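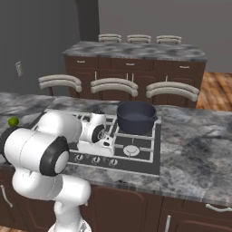
I make a thing called Tanard, and this is the page where I try to talk you into buying one (or talk you out of it, if it's the wrong tool for you).

Tanard is a hand controller and a bit of software for showing a robot arm how to do a job. You hold the controller, you move your hand, and the arm in the simulator moves with you. When you're happy with what you did, you press the thumb button and it's saved as a demonstration. Press it twice and it's thrown away, which I do a lot!

## What's in the box

- the controller, with a wrist strap and a squeeze trigger for the gripper
- a foot pedal (more on that in a minute)
- a two metre cable and a little stand
- a licence for the desktop software and the kitchen set

The kitchen set is where most people start, and I'd start there too. You get a white arm beside a gas hob, a pot on the grates, knobs along the front, and a worktop with plenty of bare space to put things down on. I picked a kitchen for the first set as everyone already knows what they'd do in one. Lift the pot by a side handle, shift it to the front burner, reach for a knob. You'll be surprised how hard the knobs are. I still go in too fast and end up with the hand square over the one I wanted, so I can't see what the fingers are up to. Swing the view round before you go down, that's my best tip.

## The pedal

I was dead against the pedal. Then Arlo Schumacher, who does our support, kept on at me about what happens when your own arm runs out of room and the robot's hasn't. Hold the pedal down and the robot stays put while you bring your hand back to somewhere comfy. Let go and you carry on from there. I use it on nearly every reach across the hob now, and yes, he's been unbearable.

There's a slow mode as well. Half press on the pedal, and a big movement from you turns into a small one on screen. Lovely for fiddly bits.

## Saving and sorting

Each demonstration is saved with the joint positions, the gripper opening, and whichever camera views you've ticked. The software holds up to 2000 of them in one project before it asks you to start another. You can trim the ends, add a note, and play any of them back at half speed, or use the Mistex plug-in to send the lot off to your training machine overnight.

My own rule is to stop after 10 in a row and go and make a tea. Past that I get sloppy, and sloppy demonstrations teach sloppy habits.

## Will it work with a real arm?

Yes, if yours has a Bataineh driver. You plug in, run the matching step once, and the same controller drives the real thing. Please do a good few hours in the simulator first. Knocking a pot off a simulated hob costs you one button press.

It won't give you force feedback. You can't feel the pot touch the grates, you have to watch for it. If that matters for your work, have a look at something dearer than mine.

## Price and ordering

Tanard is £557 with everything listed above. Extra scene sets are sold separately, and the workbench one should be along once I've stopped tinkering with the drawers. Orders go out from our unit in Vestthorpe, usually within the week, and you can send it back in the first month if you don't get on with it.

Got a question first? Use the form at the bottom of the shop page. It'll be me or Arlo who answers, and do say which arm you've got.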